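Floor Marking Day at the Clullano Hall: Your Questions

What is floor marking day?
Once a year, in October, we re-mark every court line in the hall before the indoor season gets going. Badminton, pickleball, the kids' dodgeball box, all of it. It's one of my favorite days on the calendar, and you get to walk on your own lines all winter!

When do we start?
Tuesday at 8 a.m. Doors open a little earlier if you want coffee (the good pot, from Nel's across the road). Most people stay until lunch, but an hour is great too.

Do I need to have done this before?
Not at all. We pair new people with someone who has laid lines before, and after one sideline you'll have the feel of it. Pull gently, keep it low, press as you go. If you stretch the tape it will shrink back later and leave gaps at the corners.

How much tape does it take?
The four badminton courts used 1040 feet last year and pickleball took another 515. The dodgeball box is small, only 96 feet, and it's the one the kids love to help with.

Which color is which?
White is badminton, blue is pickleball, yellow is dodgeball. Please don't swap them, even if one runs short! We can get more from Rovberg the same afternoon.

What should I wear?
Soft, clean indoor shoes and pants you can kneel in. Knee pads are wonderful if you own a pair. We have a few to lend.

Can I play that evening?
Give the lines overnight. The Pirkus league starts back the next day and the floor should be all yours from then.

How do we get the old lines up?
Slowly, at a low angle, with a hair dryer for stubborn bits. Any sticky stuff left behind comes off with the floor cleaner in the closet. Dry the boards fully before new tape goes down.

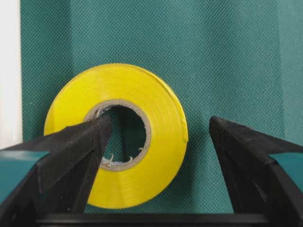
Oratile Sibiya: Could we add a short serving line for the under-tens this year? They've been guessing where to stand, and I'm happy to come early and measure it out.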